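Osell Grasp Planner 2.1 - conveyor picking software

Picks from a moving belt using a wrist camera and a five-fingered hand. 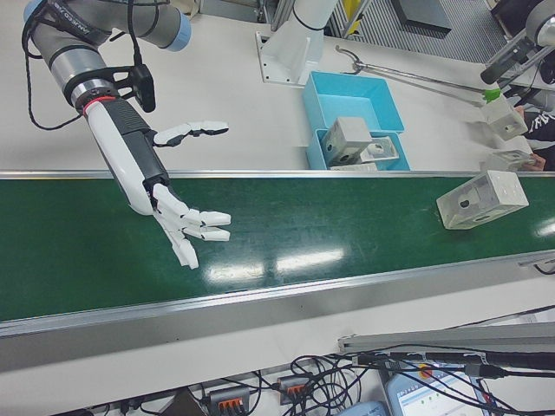 What it does and what it doesn't

Osell takes the wrist view, guesses a part's pose and replans the approach every 40 ms. Stadau's brochure says it handles "any part". We'd not go that far. See-through boxes under bright overhead lights are hard for any camera, and a glossy green belt throws those lights straight back. Ask for a trial on your own parts first.

Licence: per arm, 525 euros a year
Part models included: 17
Belt tracking: needs an encoder - not supplied
Trial requests: Sabina Ondrejka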